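Home | About | How We Buy | Loan Bench | Training | Contact

About Fendale

Fendale helps small manufacturers and technical schools spend money on robots, or talk themselves out of it. We plan, we budget, we read the quotes, and we sell no hardware at all. Our accountant has raised this last point more than once.

The company started in a rented room over a tile showroom, when Aurelia Nägeli left a job purchasing packaging machinery and found that her former suppliers kept calling to ask what their customers wanted. The customers called too, to ask what the suppliers meant. She began charging both of them for lunch, then only the customers, then for the advice.

Aurelia still runs the planning side. Rosalie Berchtold handles budgets and has a spreadsheet with 418 rows, every one of which was once a surprise on somebody's invoice. Cable trays are in there. So is the forklift you have to rent because the crate came on the wrong kind of truck. Clients get the full sheet on the first visit, and we recommend sitting down for it.

Valentin Tanner looks after the bench, where we try out a job before anyone signs for equipment. A client brings the parts, we lay out the table, and a task that took one sentence to describe in a meeting starts asking for things: a second arm, a second camera angle, a place to put the pendants, more outlets than the room has.
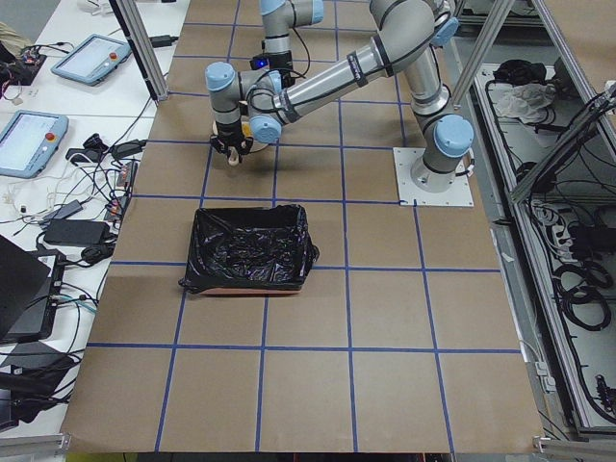

Bench work goes into the budget as its own line, and we argue for it every time. Plenty of first drafts we see have one large number for the robot and a small hopeful one called "misc." In our experience misc. is where the project lives. Mounting plates, framing, power strips, spare gripper fingers, the tape - it all has to come from somewhere, and in August it tends to come from next year.

Our planning method is called Lustard, after the street the tile showroom was on. It has a long form and a short form. The short form fits on one page and asks what the job is, who does it now, what happens when the robot stops, and who gets the phone call. If that last box is blank, we give the page back.

Schools get a slightly different version. Flurina Riedl came to us from a vocational college and knows what a grant deadline does to good judgment. She'll help you write the request, split the purchase over two budget years if your rules allow it, and set aside money for the teacher's training before the catalog comes out. She is polite about catalogs, up to a point.

We take on projects for shops with up to 200 employees. Bigger firms have departments for this, and a few of them send us their drafts anyway. Baumgartner, a hinge maker with a staff of 50, has been with us the longest and has so far bought one robot and declined four. Both parties consider this a success.

Our fees are fixed and quoted up front. We take no commission from vendors, though one did send a fruit basket, and we ate it.

Contact: Write to Wendelin Gasser at the front desk, who will ask for your floor plan. A pencil sketch is fine.

Page last updated in August

© Fendale | Contact | Back to top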